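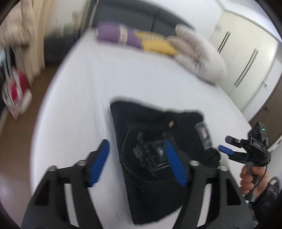 Bench log, Prullix grippers, bedroom garment work
January, started 9:40, written up after lunch

Good morning of fault hunting. I think we have it, or at least most of it, and it's a fun one.

The complaint: left-hand unit loses its jaw reading partway through a fold. The video carries on fine, the pose carries on fine, but jaw width sticks at whatever it was and stays there until the unit is power cycled. On playback the fingers are plainly closing on cloth while the number says they're wide open. Bad news for the folding policy, which would happily learn that you pick up a shirt with your hand open.

First thing I checked was the bed setup, as the fault only ever came up on garments over the white sheet and never at the bench. Swapped the black garment for a pale towel. Same fault. Took the small stuff off the cloth and ran it bare. Same fault. So the material is off the hook and I can stop blaming black fabric for everything (for this week anyway).

Then the software. Flisach logs a heartbeat from the jaw encoder, and the nice surprise was that the heartbeat never drops. The encoder board is alive and talking, it's just repeating the last value. I pulled 189 takes from the Stougaard store and searched for any stretch where jaw width doesn't change by a single tick for 100 frames while the fingers are moving on video. Five hits. All five from the left unit, all five during a long reach toward the headboard end of the bed.

That was the clue! At the bench we never reach. Arms stay bent, cable hangs slack. On the bed you lean in, the wrist rolls over, and the cable out the back of the gripper gets pulled sideways against its strain relief.

Tried it on purpose at 10:55: left unit on, jaw cycling open and shut, cable tugged gently toward the thumb side. Nothing. Tugged toward the little finger side with the wrist rolled in: stuck on the second try. Did it again and stuck again. I may have cheered.

Opened it up. The connector on the encoder board is seated but one wire has broken inside its crimp. Insulation looks perfect from outside, and with the cable straight the ends touch and everything reads fine. Bend it and the sensor line goes open. The board then holds the last good value and keeps sending it with a fresh timestamp. Whoever wrote that firmware wanted a smooth signal, and it is beautifully smooth.

Safety side, because this matters for the Murketley arm. The arm uses the same encoder board and the same firmware. If its line opens during a grasp, the controller sees "jaw open" and keeps squeezing up to the current limit. Limit is set at 2600 mA, too high for anything with a finger in it. I've put a tag on the arm: no powered running with hands in reach until the firmware is changed. Please leave the tag on.

Done so far
Left unit re-crimped, cable given a longer loop before the strain relief. Ran the tug test both ways, no sticking.
Right unit opened and checked. Crimp looks sound, gave it the same loop.
Five bad takes marked in Stougaard. Not deleted, I want them for testing the checker.

Still to do
Firmware: send a fault flag when the line opens, stop repeating the old value.
Flisach: beep when jaw width freezes during motion. Loud beep.
Murketley arm: drop the current limit, then redo the pinch test.
Order proper crimps. The tray by the window is down to the wrong size.

15:20, left unit back on charge. Long-reach takes tomorrow with the new loop.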